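Sorting and Storage of Small Printed Blocks
Project report, Begay Hall Design Workshop
Submitted by Malsha Fakir and Dwayne Zamora

1. Purpose
The project examined how small picture blocks used in classroom matching games may be kept in order between sessions. The blocks had previously been stored in a drawer, and the set was often incomplete when a lesson began.

2. Materials
The work was carried out in January on a bench in Room 316. White blocks with small printed pictures were used with a white tray that has rounded corners and a rectangular cutout. The materials budget was 35 dollars.

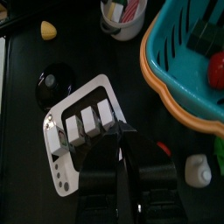

How should the blocks be placed so that they can be checked quickly?
They should stand in a single row with a narrow gap between neighbors and the printed sides facing the same way.

3. Findings
Blocks set down touching one another tended to shift as a group when one was lifted. A row with gaps was easier to correct. Glare from the ceiling lights made the smaller prints hard to read, and 2 of the trial sessions were repeated under a desk lamp.

4. Further work
Dwayne Zamora will prepare a labeled lid for the tray. Tests with younger students are planned for the spring term.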